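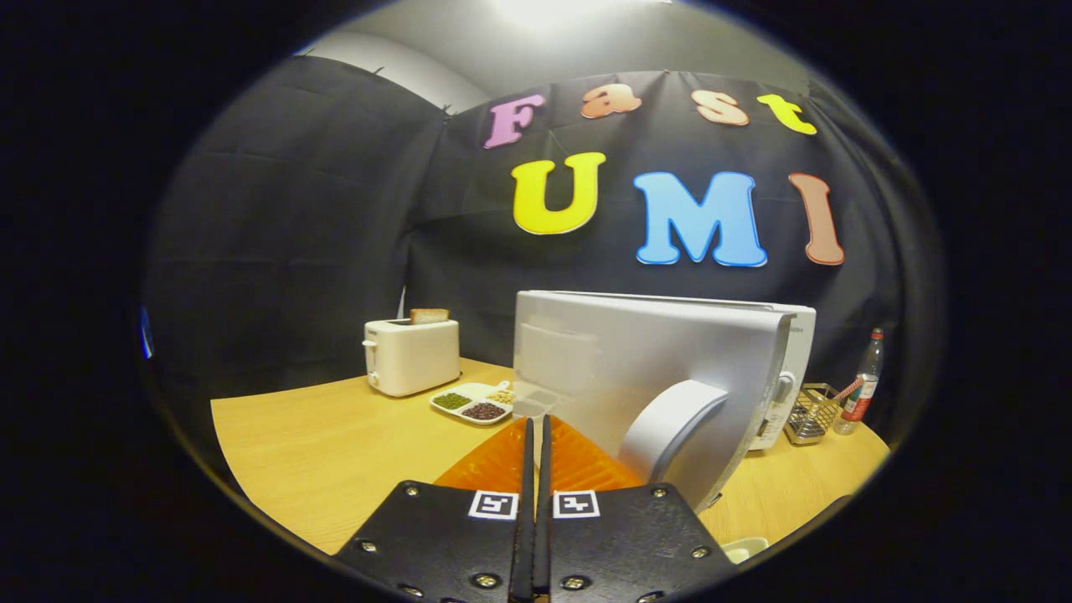 The Akanda town council voted late on Monday evening to hold back the second half of its contract with Plirkine, the company hired last year to run the town's new online system for permits and public records, and to ask the mayor's office for a full written account of how the deal was put together in the first place.

The vote was five to two, and it came at the end of a meeting that had been expected to last an hour and ran closer to four. People were still standing along the back wall when the roll was called, and a good many of them had brought folding chairs from home, having been to the last meeting and learned their lesson.

At the center of it all is a backlog. As of the Mon 27 February meeting, the town clerk's office was holding 1,185 permit requests that had been filed but not answered, covering everything from porch repairs and backyard sheds to a bakery on Giltix Avenue that has been trying to put up a new sign since the fall. Before the switch to the new system, according to figures read aloud by council member Debashish Matubbar, the office usually had almost 60 requests waiting at any one time, and most of them were cleared inside of two weeks.

"I want to be fair to the folks in the clerk's office, who have been working evenings and answering the phone with more patience than I would have," Matubbar said before the vote. "They didn't pick this system. They were handed it in a binder. But I have a neighbor who can't fix her front steps, and she's been going in and out through the garage all winter, and I don't know what to tell her anymore."

Matubbar, now in his second term representing the Vusance neighborhood on the east side of town, first raised questions about the contract back in the budget hearings, when the agreement came before the council as one line in a long list of spending items. He said on Monday that he had voted for that list himself and wished he had read it more slowly.

The mayor's office has defended the deal as a sensible piece of housekeeping. The old system, such as it was, depended on paper forms, two filing rooms and a program that would no longer run on any computer newer than the one it was installed on. A deputy to the mayor told the council that any change this large was bound to have a rough patch, that the company had already fixed the problem that was sending payment receipts to the wrong people, and that the number of unanswered requests had been going down, if slowly, for the past three weeks.

"We'd ask everyone to hang in there with us a little longer," the deputy said. "Stopping the payment now could well mean stopping the help."

That argument won over two members, who said they were as unhappy as anyone but worried about leaving the clerk's office with a half-finished system and no one on the other end of the support line. The rest were not persuaded, and several said they had been hearing about the rough patch since last May, when the first part of the records system was switched on.

A representative of Plirkine joined by phone and stayed on the line for most of the discussion, though the sound in the council chamber was poor and a few of the answers had to be repeated by the council president. The company's position is that it delivered what it was asked to deliver, and that many of the delayed requests were missing documents when they were scanned in from the old files. Pressed on how many, the representative promised to send a number to the council by the end of the week.

More than a dozen residents signed up to speak, and the council president let the three-minute limit slide for nearly all of them. One man who builds decks for a living said he had let two helpers go over the winter for lack of approved jobs. A retired schoolteacher had come about something else entirely, the timing of the walk signal outside the library, and gave her remarks on that before adding that she did hope they would sort out the permits too. A mother of three from Vusance brought a petition with 1,000 signatures, gathered mostly outside the grocery store on Saturday mornings, asking the town to waive late fees for anyone whose request had been stuck in the system. The petition was accepted into the record - the fees will be taken up separately.

There was also some back and forth over a smaller matter tucked into the same contract, a fee of $3,000 for staff training sessions. Two members said they could find no sign-in sheets for the sessions. The deputy said the training had been held by video and that she would look for the records and bring them next time.

Under the measure passed Monday, the mayor's office has 30 days to turn over its correspondence with the company, along with the scoring sheets used to compare the bids. Until the council has looked those over, no further payment can go out without a separate vote. The clerk's office, meanwhile, has been given permission to take requests on paper again for small jobs such as fences, steps and sheds, and the counter will stay open until 7 on Thursday evenings for that purpose.

The mayor did not attend the meeting. A statement sent out the next morning said he respected the council's decision and would cooperate with the request, and that he expected the review to show the contract had been handled properly.

Residents who filed a request before the end of last year and still haven't heard back are being asked to call the clerk's office and have their filing number handy, if they were given one.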